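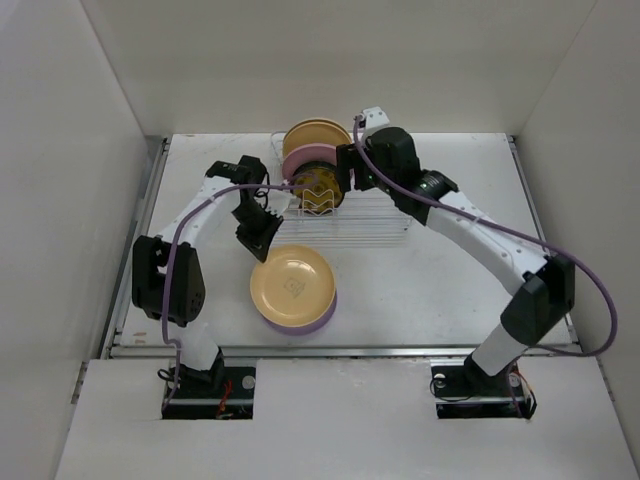 How often should you stop a two-arm cell to check the grippers?
Once per shift, plus any time somebody has changed a fingertip, a cable or a line of the motion code.

I get asked that one a lot, and I love it, because it means people are reading our house rules! We rewrote them in August after Cempaka Ginting went through the old binder and found that half the pages described a cell we took apart years ago. The new version is 29 rules on two sheets of paper, and I'm weirdly proud of it.

My favorite is rule 10: each arm gets its own zone, and the shared space in the middle belongs to one arm at a time. With dishes you feel the point of this right away, because a rack pulls both arms toward the same few inches. We used to leave it to the operator's judgment. Now the handover is written down, and new people pick it up in an afternoon.

Cables are next on my list (I could go on about cables all day). Run them along the links, leave enough slack for the full reach, then move every joint slowly to its limit and watch for snags. Do that before the first plate goes on the table. Kimie Furukawa wants slack measured with the arm stretched out, Prasetyo Pangaribuan wants it measured folded, and for now the sheet says both.

We also log every stop, even the silly ones. The Norham log has 368 entries so far, and reading it back has taught me more than any manual I own. Write down who pressed the button and what the arm was holding. Skip the theories until later.

Still open: what speed limit to use while someone is teaching a new grasp. Ornella Guerra is drafting that page and I'll post it when she's happy with it.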